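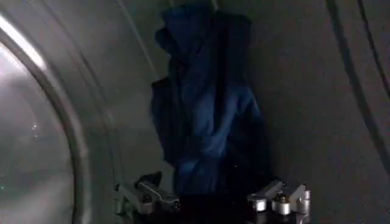 ## 4. Your first laundry run

Okay, the arm is bolted down and the Wallport software is talking to it. Now we get to the part everybody asks me about: can this thing do the laundry yet? Sort of! It can move clothes in and out of a drum, one piece at a time, if you set it up with some patience. It can't fold a shirt to save its life, and I wouldn't leave it alone with anything you love.

1. Unplug the washer, or switch it off at the wall. I do this every single time.
2. Open the door all the way and prop it. The wrist needs the full opening, and a door that swings back will stop the run.
3. Load the Jetix profile called "drum" and set the grip to 4. Go up to 7 for towels and jeans, but no higher.
4. Start with one plain item. Dark cloth in a gray drum is harder for the wrist camera than you'd think, so try a dark one early and find out where you stand.
5. Press Teach and walk the fingers in slowly, keeping them clear of the rim and the ridges on the drum wall.
6. Close on the cloth, wait for the beep, then lift a little and stop. Check that you've got fabric and only fabric.
7. Save the path and run it at the slowest speed.

**Note:** My best session so far was 37 pieces before I had to step in. A person does that in a couple of minutes — the arm took nearly all evening. Tarcísio Bezerra, who wrote the Kastemeck add-on, gets better numbers with small loads, and I've started copying him.

**Caution:** Keep your hands out of the drum while the arm is live, even when it looks parked. It may only be thinking.

**Caution:** Drawstrings, bra hooks and long straps can wind into the finger joints. Pull those out by hand first.

Wipe the finger tips after each session (lint builds up fast) and check the screws every 1000 grips. If the cloth keeps slipping, go back to step 3 before you change anything else.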